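Course Materials > Introduction to Physical Geography > Unit 4: Clouds and Precipitation > Handout 4B

Handout 4B: Layered Clouds and the Reporting of Sky Condition
Department of Earth Studies, Honeo College
January 1, 2019 | Posted by Course Office
3 comments | 12 shares

This handout accompanies the second lecture of Unit 4. Students are expected to have read the textbook chapter on stability before class and to bring the cloud chart issued in the first week. Terms set in capitals will appear in the unit vocabulary list.

1. How layered clouds form

Clouds form when air is cooled to its DEW POINT and water vapor condenses on small particles such as dust, smoke, or sea salt. In most cases the cooling takes place because the air is rising. Air that rises quickly in narrow columns produces heaped, or cumuliform, cloud. Air that rises slowly over a wide area produces layered, or stratiform, cloud.

Slow, broad lifting is common along a WARM FRONT, where mild air moves up over a wedge of colder air. The slope of the front is gentle, and the resulting cloud may cover several counties at once. Layered cloud also forms when moist air passes over a cold surface, or when a shallow layer of damp air is trapped beneath an INVERSION. In the last case the cloud may remain in place for several days, particularly in winter, when the sun is too weak to break it up from below.

2. The principal types

Stratus is a low, gray layer with a fairly even base. It may produce drizzle or snow grains but seldom produces steady rain. Fog that lifts from the ground in the morning is commonly reported as stratus.

Stratocumulus is also low, but the layer shows rolls, patches, or rounded masses. The darker parts mark places where the cloud is thicker. Precipitation, when it occurs, is light.

Altostratus lies at middle levels. The sun may be visible through thinner portions as though through ground glass, and objects on the ground do not cast shadows.

Nimbostratus is thick enough to hide the sun completely and is accompanied by continuous rain or snow. Ragged fragments of lower cloud often form beneath it and may merge with its base.

Students frequently confuse stratus with nimbostratus. The presence of steady precipitation is the most useful guide. The observer should also consider the hours before the observation: nimbostratus usually follows a gradual thickening of altostratus.

3. Brightness near the horizon

A layer of cloud rarely has the same tone throughout. Thickness, the height of the sun, and the angle of view all affect how much light reaches the observer. Under a gray, mottled overcast, a pale band low in the sky may show where the cloud is thinner in the distance. Such a band should be entered in the remarks column, together with its compass direction. It should not be used alone as evidence that the weather is about to clear.

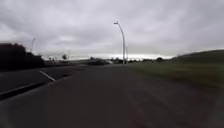 4. Reporting cloud amount

Cloud amount is reported in OKTAS, or eighths of the sky. The observer considers the whole dome of the sky and estimates how many eighths are covered. The following terms are used in this course:

0 oktas: clear
1 to 2 oktas: few
3 to 4 oktas: scattered
5 to 7 oktas: broken
8 oktas: overcast

If any gap is present, however small, the amount may not be entered as 8. If the sky cannot be seen on account of fog or heavy snow, the entry is "obscured."

5. Reporting cloud base

The height of the base is given in feet above the ground at the station. Elevations in the course files are given in feet above sea level, and the two must not be mixed. The Gebreyes station stands at 1,651 feet. A base reported there at 3,000 feet therefore lies at 4,651 feet above sea level. The Skusden station stands at 307 feet, and the same cloud layer would be reported there with a base of 4,344 feet, assuming that the layer is level between the two sites.

6. Assignment

Complete the Firkel worksheet, pages 2 through 4. Make one sky observation on each of five days, at the same hour each day, and enter cloud type, amount, and remarks. Observations made through a window will not be accepted. Worksheets are to be placed in the box outside Room 127 before the start of the next laboratory session.

Students who will be away from campus may make their observations elsewhere, provided that the location and its elevation are written at the top of the first page.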